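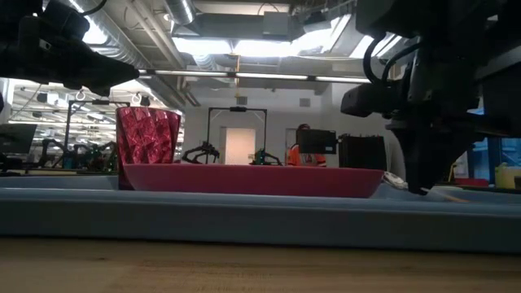
Pinkish-red dish and metallic red cup, tray behind the tabletop

Library calligraphy class: do I need to bring my own supplies?

I signed up for the beginner brush calligraphy class at the Brisell branch library in November. The listing says "materials provided" but the confirmation email has a line about bringing a brush and a cloth. I called and got voicemail. Has anyone taken it? I've never done this before and don't want to buy a brush that turns out to be wrong. Also, is it one session or two? The calendar shows both dates under the same title.

Posted by pullach_reader

Kipchumba Bakilana
I took it last year. It is 2 sessions and you are signed up for both when you register. The first is basic strokes and the second is writing a short phrase on good paper. Ink, practice paper and felt mats are provided. Brushes are there too, but they are shared and some have lost their point. If you want your own, get a medium one with mixed hair. Soft goat hair is hard to control when you start out. Rinse a new brush in cool water first to get the starch out, and don't leave it standing on its tip. Bring an old cloth you don't mind staining. The room holds 16 people and there was a waiting list when I went, so if you can't make the second session, let the desk know.

Faster43
no idea about that library but the class at Mfinanga arts center gave us everything. wear dark clothes, the ink does not wash out

tessa_w
The "materials provided" line is left over from the old listing, I think. The email is the one to go by. I didn't bring a brush and managed fine with a shared one. Get there early if you want a seat near the teacher, and park in back, the front spaces have a time limit.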